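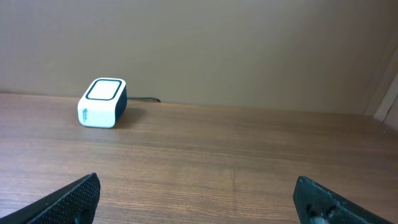

Tralach Robotics Club, Hardware Section

Forum > Arms and End Effectors > Finger comparison on the two-arm bench: Turkis vs. Oltach

bench_erasto
Posted 2023-07-16

Starting a new thread because the old one got buried under the power supply argument. I've been going back and forth between the Turkis fingers and the Oltach set for small packaged goods, and I want to get opinions before we order spares in September.

Both sets go on the same gripper body with the same screws. Controller is the Rizk board, loop at 100 Hz, current limit left where Reginald set it. I didn't touch the wrist camera mount between runs.

What I have so far:

Turkis fingers. Good on anything with some height to it. A jar is easy. They come in at a shallow angle without trouble. The tips pick up scratches quickly and I don't know yet if that matters.

Oltach fingers. Stiffer and a bit heavier. The controller complains more when they close on nothing. Closed position reads 1062 on the encoder against 2041 fully open, so there's plenty of range, but the last little bit of closing is jerky.

Flat items are where both sets get annoying. A stick sachet on bare wood is about the worst thing you can ask for. I gave each set 17 tries at one and the Turkis fingers came out ahead, but a lot of that was me getting better at lining up the approach. I ran Turkis second. I know that's not how to do it.

Question for the group: do we standardize on one set for both arms, or run a different set on each?

— Erasto Mbwambo

gearlash
Reply

Standardize. If you run two kinds of fingers you need two sets of spares, two calibration files, and somebody will load the wrong one. We did this on the old bench and spent a whole evening chasing a "bent arm" that was only the wrong open/close values.

Also, running Turkis second makes that sachet result useless to me. Swap the order and do it again.

bench_erasto
Reply

Agreed on the order. I'll rerun it with the sets alternating.

I'm less sure about standardizing. The arms don't do the same job. The left one mostly works over the basket, the right one mostly works on the open table. Over the basket I want something that clears the rim. On the table I want something that gets under an edge.

rfitz
Reply

Before anyone compares fingers, check the view from the wrist camera. You want both fingers in the picture at full open with clear table between them, and you want to see the far edge of the table as well. On the current mount you get that. The dotted grip texture on the left finger's inner face is easy to see from there, so you can look for dirt on it without getting up.

The edge of the table looks slightly tilted against the wall in that view. I wouldn't chase it in software until the mount screws have been checked. Loosen, square it up, tighten, look again. If it's still off after that, the wrist zero is the next suspect.

As for the current limit, I set it low on purpose. With it higher, the fingers flex at the ends and you end up measuring the flex. Leave it alone for the comparison please.

Reginald Fitzsimmons

gearlash
Reply

Low limit is also why your jar slips. You can't say the fingers are bad at holding things when the motor isn't allowed to hold them.

rfitz
Reply

I didn't say the fingers were bad. And the jar hasn't slipped in any run I've watched. The thing that slips is the wet wipes packet, and more force makes that worse. The contents move away from the fingers and you're left holding a fold of wrapper.

gearlash
Reply

OK, fair on the wipes. I still think one step up on the limit should be part of the comparison. Run it both ways and post both.

pinion_dee
Reply

New here, so sorry if this was covered. Is the wrist camera enough by itself or do you need the head camera too? I'm building a single-arm version at home and I can only afford one camera for now.

bench_erasto
Reply

For one arm you can get a long way with the wrist camera. Where it falls short is finding things. Once the arm is low over an item, the rest of the table is out of sight, and if the grasp misses you have to back off and look again. The head camera gives you the whole layout at once, both arms included.

If I could only have one for two arms, it would be the head camera. For one arm, the wrist.

rfitz
Reply

I'd say head camera in both cases. With the wrist camera you have to move the arm to see, and on a home build moving the arm is where things go wrong. Mount a camera up high on anything that doesn't wobble and get that working first. Add the wrist later.

Here's the current layout from up top so we're all talking about the same thing.
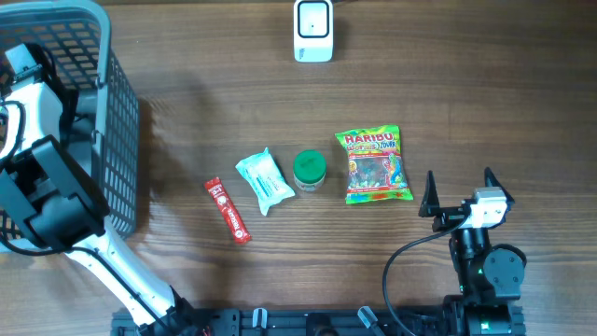

Cable routing is what I'd fix before buying a single spare finger. A cable that pulls on the wrist changes how the gripper behaves near the end of its reach, and then we blame the fingers for it. The lead from the camera on the right arm drops away to the left in a wide loop before it comes back toward the rail, and that loop is big enough to catch on something when the arm swings across. I'd tie it to the links in two places and leave slack only at the joints. The left one also has a loop, on the side of the gripper, but it's tighter and I'm not as worried about it.

Item order looks fine for testing. Stick sachet at the left end, candy at the right, wipes and jar in between. Please keep the space between them when you reset. If the jar creeps over toward the wipes, the fingers won't have room to open on either side of it.

pinion_dee
Reply

Thanks, that helps. Head camera first, then. Does the pointed shape on the right arm make the candy bag harder? It looks like the tips could poke through the plastic.

bench_erasto
Reply

Hasn't happened to me. I come in at the short sealed end of the bag and pinch that, so the tips stay off the window. If you go for the middle you're squeezing gummy worms and the bag turns in the grip.

The pointed ones are what I was thinking of when I said I wanted something to get under an edge. They're good at that, and for the table side I'd keep them even if the left arm gets something else.

gearlash
Reply

So you've already decided on two sets.

bench_erasto
Reply

Leaning that way. I'll change my mind if the rerun says so.

gearlash
Reply

If we do go with two, I want the calibration files named by finger set and by arm, and a piece of tape on each gripper body saying which set is on it. I'm not repeating that evening.

rfitz
Reply

Tape is fine, just keep it off the motor housing.

Erasto, for the rerun: alternate the sets, same sachet every time, same start pose, and log the encoder value at contact. Do the full round at the present limit, then one step up for gearlash. I'll redo the cable on the right arm before you start, so don't use anything you recorded before that.

bench_erasto
Reply

Will do. I'll post the logs in this thread, and the Oltach order waits until they're up.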